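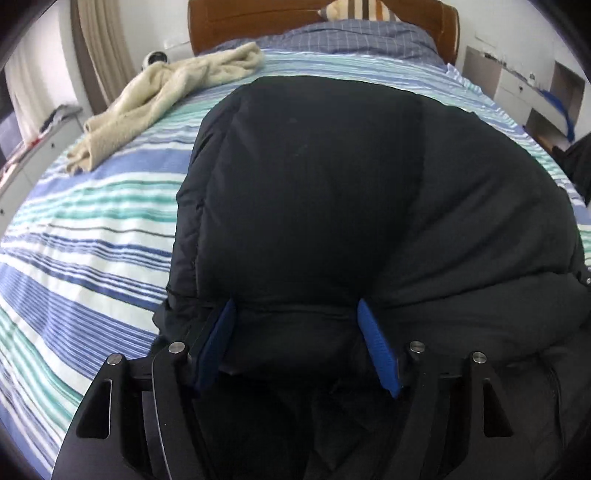

Search this forum Go

Pose drift on dark fabric

vsarantis
Tracking is fine on shirts and towels. On black clothing the estimated path slides sideways, 3 episodes out of 9. Using the Neselier tracker, default settings.

keltasden_j
Not enough features. Raise the exposure and rerun.

vsarantis
Did that. Now the window blows out and I lose the curtains too.

magyar6
I'd leave exposure alone. Mask the jaws first. They move with the camera and the solver treats them as static.

keltasden_j
Masking won't add texture on a black garment.

magyar6
No, but it stops the bad matches. Try one episode.

vsarantis
Masked one, 2,913 frames. Drift is smaller but still there. Will post the config tonight.

Replies: 6 | Shares: 3

Contact | Back to top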